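Mink blanket – how do you keep black fabric from shedding on it, and is washing it at home realistic?

Posted by sitgate_sewer

I've got one of those heavy plush blankets with the big printed leaves and a dark red border, picked up secondhand at the Balurmont market for $125. I use the bed as my cutting and folding spot, so everything lands on it: a teal fuzzy thing with buttons, bags of odds and ends, and lately a big length of black fabric I'm turning into a skirt. The white parts are starting to look grey. The label is long gone. A friend says cold wash and she'll be right. The laundromat says dry clean only, but then they would say that. Who's right?

Reply from ungwashing

Cold wash, gentle, half the usual liquid, no softener. Done mine 2 times, came up lovely!! Hang it over two lines so the weight is spread. Don't tumble it.

Reply from Jadville Jumper

I'm wary of anybody who says "came up lovely" without saying what machine they used. These blankets hold a ridiculous amount of water. A small top loader will go off balance and bang its way across the laundry floor, and you'll be left hauling out a sodden lump you can barely lift. Weigh the blanket dry on the bathroom scales and check it against your machine's manual before you do anything.

I'm also not convinced it needs a wash. Grey on white plush is very often lint sitting on the surface. Mine gets the same treatment as yours.
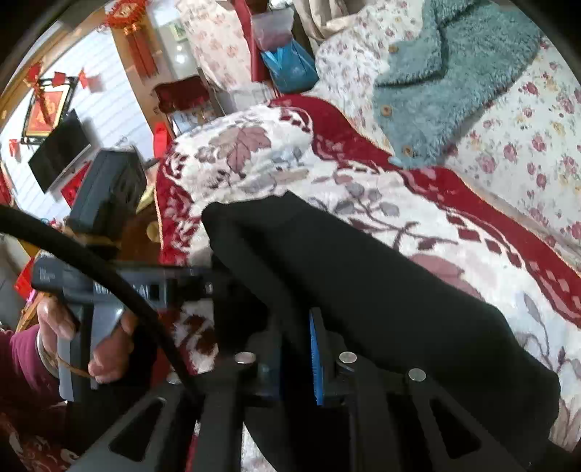
Balurmont, 1st January

The black piece on top of mine is the sort I'd blame first. Dark fabric laid straight over white pile is asking for fluff to swap in both directions, and fuzzy knits are as bad. Try a damp rubber glove over one pale leaf, stroking one way only. If the colour lifts, you've saved yourself a wash. If it doesn't, it may be dye, and a cold wash won't do much for dye whatever your friend reckons.

Test the red border too. Wet a white hanky, press it on the darkest bit for a few minutes and look for pink. I've seen a border bleed into the white and there was no getting it back.

As for dry cleaning, ring and ask what solvent they use on acrylic or polyester pile. The quote I got was $338, for a blanket that cost less than half that – no thanks. An old flat sheet over the top while you're cutting costs nothing.

Reply from sitgate_sewer

Glove got most of it off. Haven't done the hanky yet. Still not sure I believe the scales business, my machine manual only gives a number for "mixed load".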